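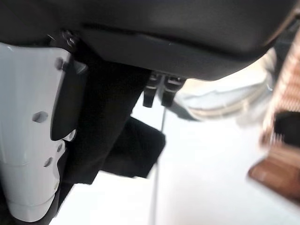
The Stiltness Laundry Stand, by Drumside

March, by Gerardo Sarmiento
Filed under: Laundry Room > Stands, Trays and Carriers

If you've ever knelt on a cold utility room floor, fishing socks out of a basket and posting them into the machine one by one, you'll have a good idea why we started making the Stiltness. It's a low wooden stand with a slanted support, it goes on the floor by your front loader, and the carrier full of washing sits on top of it. We've been making it at our workshop in Tarelton for six years now, and although we've fiddled with the joints and changed the feet twice, it's still very much the thing my mother asked me for when her knees began to complain.

The slope is what people ask about most. A flat stool will hold a basket perfectly well (and if you have one you're happy with, do please carry on using it!), but the clothes settle to the back and you end up reaching over the rim and down. With the Stiltness the load is tipped up towards you, so you can see what you're picking up and pull a shirt away from the pile without the whole lot coming with it. It's handy for sorting too. I do my darks straight off the carrier and leave the whites where they are for the next wash.

The stand is 39 cm tall at its highest point. That suits most machines that stand on a plinth or a low cabinet, and it's still comfortable if yours is on the floor. Please measure from the floor to the bottom of the drum opening before you order, and write the figure in the notes box at the checkout. We do read them, and if we think you'd be better off with the shorter version we'll drop you a line before anything is packed.
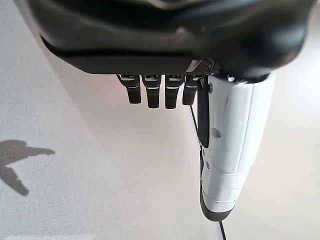
Can I leave the stand in the utility room all week?

You can, and most of our customers do. Wipe up any puddles near the feet, and give the wood a coat of the Palumbo oil once or twice a year if it starts to look thirsty.

Which brings me to looking after it. The Palumbo oil is our own mix, named after the lane the workshop is on, and a small tin comes with every stand. Put it on with an old T-shirt, go off and have a cup of tea, then rub away whatever hasn't soaked in. Let it dry overnight before you put pale clothes anywhere near it. The carrier is best left unoiled and only needs a damp cloth now and then. 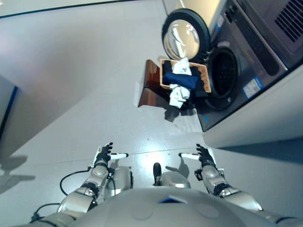
Finding the right spot for the stand takes a wash or two, and I'd encourage you to be a bit fussy over it. Open the machine door all the way first, see where it swings to, and only then put the stand down, so that you're never nudging one out of the way of the other. With the door wide open and the stand on the floor in front of the drum, the clothes have hardly any distance to go. Do have a look at the front of the carrier before you walk off, though – a white garment hanging over the lip towards the floor, like the one here, wants tucking back in or putting in the wash first. A smooth floor is easiest for sliding the stand about, and on stone or old boards you'll want to lift it by the support.

We're often asked whether it folds. I'm afraid it doesn't. We made a folding one years ago and I was terribly fond of it, but the hinge crept under a load of towels and I was never comfortable selling it. The fixed stand will live quite happily under a worktop, and one lady keeps her recycling box on hers between washes.

The stand comes with one carrier and the tin of oil. Spare carriers are £22 each. Orders leave Tarelton within six working days, already put together, so there's nothing to screw or glue when it arrives. If you'd like to try one before buying, the workshop door is open in the mornings and there's usually a Stiltness by the kettle.

Comments

Maureen T.
Had mine since last spring and my back is very grateful. I wish the oil tin was a bit bigger, we've used it on the bread board as well!

Pip
Does the shorter one cost the same? Our machine is right down on the floor and the drum is quite low.

Gerardo Sarmiento
Hello Pip, same price for both. Send us the measurement to the bottom of the opening and I'll tell you which to go for.

hollinsjj
Bought a second carrier so the kids have one upstairs. Fits on top just the same as the first. Delivery took the full six days but it was well packed.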